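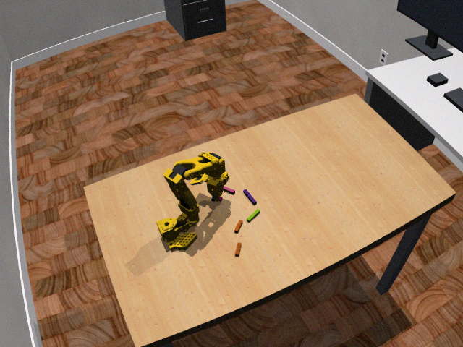

It passed every run on the screen and then drove its fingers into my table, a reader in Arkotville wrote to us in October, and wanted to know how a tested program could do that.

The program came from Purndale, which sells small sorting cells to schools and workshops. The job is simple. A yellow arm picks six colored sticks off a wooden table, one at a time, and the whole routine is worked out first in a simulated room. Purndale ran it there 201 times without a fault. At the Brirnbridge workshop, the first real arm went too low on its third pick, bent a fingertip and kept pushing until someone hit the stop button.

The cause was a number. The simulated table had been built to match a bench at Purndale's own office. The Brirnbridge bench was 6 millimeters higher, and the setup sheet never asked for its height. The first two sticks lay near the base, where the arm gave a little and the error didn't show. The third was farther out.

The second problem worries engineers at Balaskas, the firm that reviewed the case, a good deal more. The arm has a force limit meant to stop it at 20 newtons. In the simulation the limit was switched off to save computing time, and the same settings file was copied to the real controller.

Nobody was hurt. Purndale has added a touch-off step at startup – the arm taps the bench slowly and records where it is – and the controller now refuses to start with the force limit off. Owners of earlier cells have to ask for the update. Our reader in Arkotville is still waiting for a replacement fingertip.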